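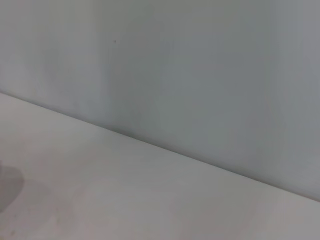
Kapitel 5
Tee zubereiten und servieren

Worum es geht: Kannenformen, Deckel, Siebe. Den Arbeitsplatz einrichten. Sauber eingießen, ohne Tropfen auf dem Tisch. Am Ende des Kapitels steht die Arbeitsaufgabe mit dem Bewertungsbogen, bitte vorher schon mal ansehen.

Vorwissen aus Kapitel 3: Wasserqualität, Härtegrade, Entkalken. Wer da noch unsicher ist – kurz zurückblättern.

Einstieg
Nachmittags in der Teestube Amis, kurz vor vier. Charmaine Sibiya, im zweiten Ausbildungsjahr, hat 24 Gäste auf der Liste, fast alle bestellen Kannen. Die ersten gehen gut raus. Dann ein Tisch am Fenster: Deckel sitzt schief, beim Einschenken rutscht er, Tee auf der Decke. Der Gast bleibt freundlich, die Kollegin Marietjie Mokgethi wischt auf und bringt eine neue Kanne. Was ist schief gelaufen? Notieren Sie erste Vermutungen, wir kommen in Abschnitt 5.4 darauf zurück.

5.1 Die Kanne und ihre Teile
Körper, Ausguss, Henkel, Deckel. Klingt banal, ist es im Betrieb nicht. Schon beim Henkel gibt es zwei Bauarten. Seitenhenkel: Die Kanne wird gekippt, das Gewicht liegt neben der Hand. Bügelhenkel: Der Griff spannt sich über den Deckel, das Gewicht hängt unter der Hand. Angenehm zu tragen, beim Eingießen aber gewöhnungsbedürftig, und zum Befüllen muss man unter dem Bügel durch. Klappbare Bügel vorher zur Seite legen, feste bleiben im Weg. 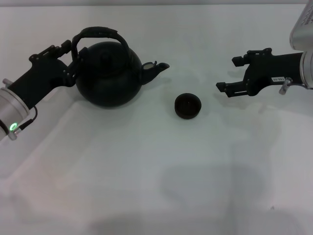 Abb. 5.1 Schwarze Teekanne mit hohem Bügelhenkel und aufgesetztem Knaufdeckel; rechts davon ein zweiter, flacher Deckel mit der Öffnung nach oben.

Deckel immer mit dem Rand nach oben ablegen. Die Innenseite kommt mit Dampf und Tee in Berührung und gehört nicht auf die Tischplatte. Außerdem bleibt so kein feuchter Ring zurück. Gilt für Kannendeckel genauso wie für Dosendeckel.

Zum Sieb: manche Kannen haben eins im Ausguss, andere einen herausnehmbaren Einsatz. Nach jedem Gebrauch ausspülen, auch wenn nichts drin zu hängen scheint. Feine Blattreste trocknen an und sind am nächsten Morgen kaum noch raus zu kriegen.

Merke
Helle, leere Arbeitsfläche. Kanne so stellen, dass der Ausguss nicht zum Gast zeigt. Erst Deckel prüfen, dann anheben.

Aufgabe zum Einstieg
Arbeiten Sie zu zweit. Nehmen Sie eine Kanne aus Ihrem Betrieb und skizieren Sie sie von der Seite. Alle Teile beschriften. Dann mit kaltem Wasser füllen und fünf Tassen eingießen – wo tropft es, wo wackelt der Deckel? Ergebnisse ins Berichtsheft, Zeit 40 Minuten inklusive Aufräumen.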